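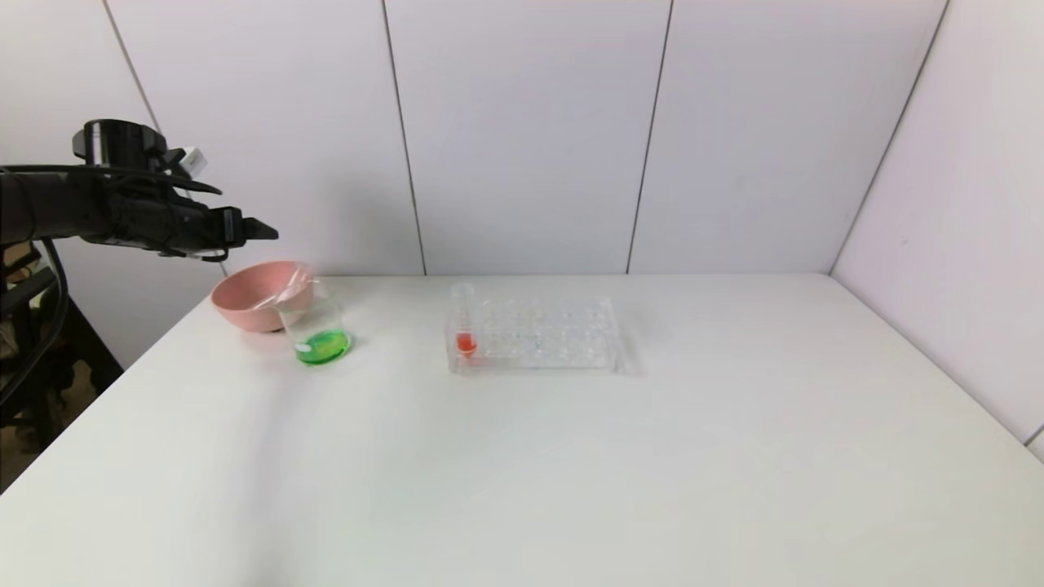
January, evening: the accordion

I have bought it. I write this first so that I cannot pretend tomorrow that I am still thinking.

It cost 600 pounds, which is more than I have ever paid for a thing that does not wash clothes or keep food cold. The seller was Dale Tremblay, who has a small shop in Limard behind the station, with a bell on the door that rings twice. On the telephone he had told me it was a Gerker, from before his time, with 96 buttons on the left side for the basses and with two of the reeds replaced. I did not know what a reed was exactly. I said "good" in a firm voice.

I took the 198 bus after lunch. The journey was long and the heating was only under my seat, so one leg was very warm. I had the money in an envelope inside my coat and I touched it at every stop like somebody in a film who is going to be robbed.

Mr Tremblay put the instrument on my knees and closed the straps behind me before I could say that I am a beginner. It is heavy. I had imagined the weight of a suitcase, but a suitcase does not breathe. When I opened the bellows without pressing anything it did nothing, and when I pressed one key it made such a big sound that I said sorry to it. He laughed, but kindly. Then he played something himself, a slow waltz, with his eyes on the window and the street outside, and I decided during the second part of the waltz. I should have asked for a lower price before he played and not after. After, my face had already paid.

He gave me the case as well, which smells of cupboard, and an old method book by somebody called Vrettos. The first owner has written in it with a pencil. On page nine there is "SLOWER!!" and on page ten, in the same hand, "slower". I like this person very much.

Evening, after supper

My grandfather's accordion was red. I have tried all day to remember more of it and I cannot be sure of the rest. I remember that he kept it under the bed in a blanket, and that we children were allowed to press the keys only if he held the bellows. He used to play with his chin up, as if he was shaving. My mother says he knew four songs. In my memory he knew every song there is, but I was six years old and perhaps I asked always for the same ones.

When he died it went to a cousin and then it was sold, and I did not think of it for maybe twenty years. Then in the autumn there was a man playing in the underpass in Sadden, not very well, and I stood there until I missed my train. I told this to Eirini at work and she said, so learn it. She says such things very quickly. She learned to swim at fifty and now she believes everybody can do everything.

I practised for half an hour. The first exercise in Vrettos is to hold one note while the bellows open, and the same note while they close, and there must be no bump when you turn. I have a bump. I have a bump every time. Sometimes I can hear it coming and I slow down for it, and then it is a bigger bump. With the left hand I cannot see the buttons at all, one must find them by feeling. The C has a small hollow in it. I found it and was proud, and then I moved my thumb to scratch my ear and lost it again.

Also I did not know about the air button. One presses it to close the bellows in silence. I had been closing them by playing all the keys under my arm, and it was like a lorry in a narrow street. A little later Myroslav Sirko from upstairs knocked on the door. I was ready to apologise, I had prepared the sentence. He asked only if it was a Gerker, because his uncle had one, and could he look. So he looked. He stayed twenty minutes and drank tea and told me about weddings where his uncle played until the morning with a towel on his shoulder. He thinks I have the straps too long. We made them shorter by two holes and it is really better, the instrument does not run away from me now.

We agreed that I stop at nine o'clock. I offered eight but he said nine.

Before bed

My left shoulder hurts, and the inside of my wrist.

I have been calculating. Paraskevi Christodoulou, who teaches in the music school, told me once that a grown person needs 2,000 hours to play an instrument so that other people are glad. With half an hour a day this is nearly eleven years. I would be sixty-three. But I will be sixty-three also without accordion, if all goes well, so I have put the paper with the calculation in the drawer. She takes adult pupils on weekday mornings only and I am at work then. I will write to her and ask about the summer.

Things to buy or find: a chair without arms (the armchair is impossible, my elbow hits the wood), a music stand, something soft for under the case. Ask Yuzhen Ye if she still has the stand from when her son played the flute. I must also send her back the recipe for the dumplings, I have had it since November.

I left the case open for the night so that the smell goes out. Mr Tremblay said never to leave the instrument standing near the radiator, and my flat is so small that everything is near the radiator. For now it is in the hall, next to the shoes, with the straps folded under. Tomorrow the note with the bump again, and then page two, if page two is not very different.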